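Flidero cell: maintenance meeting, Tuesday, 14.00
Minutes taken by Fadime Oral

1. Cable routing
The cable on the left arm still runs in a wide loop out past the elbow before it joins the upper link. The right arm cable follows its upper link and passes close by the elbow. Agreed to use the right arm as the pattern. The left cable is to be re-routed with enough slack for full elbow travel. Spare cable between the two arms is to be coiled, tied and kept out of the working area.

2. Left wrist
Motor stack and brackets to be checked for play before the gripper from Pestier is fitted. Bracket screws to be replaced as a set. The loose cable end on the upper link must be traced and labelled before power is applied to that side.

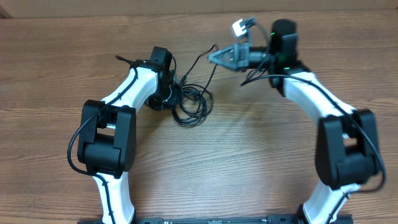 Yuen asked whether the elbow joints should be greased at the same visit, given that the last service was nearly 200 hours ago. Agreed, both sides. Old grease to be wiped off first.

3. Rail
Rail screws to be tightened in sequence from the centre outwards, then marked with paint pen. Torque figure to be taken from the Garkico sheet, revision 9. The copy in the drawer is revision 2 and should be thrown away.

4. Actions
FO: re-route left cable, trace loose end.
Yuen: grease, rail screws, homing check on both arms after work.
Item 38 on the fault list stays open until the homing check is signed.

Meeting closed 14.40.

Related items
Flidero cell: homing procedure
Gripper fitting notes
Fault list, open items

2 comments | 9 shares
Contact | Copyright Flidero | Back to top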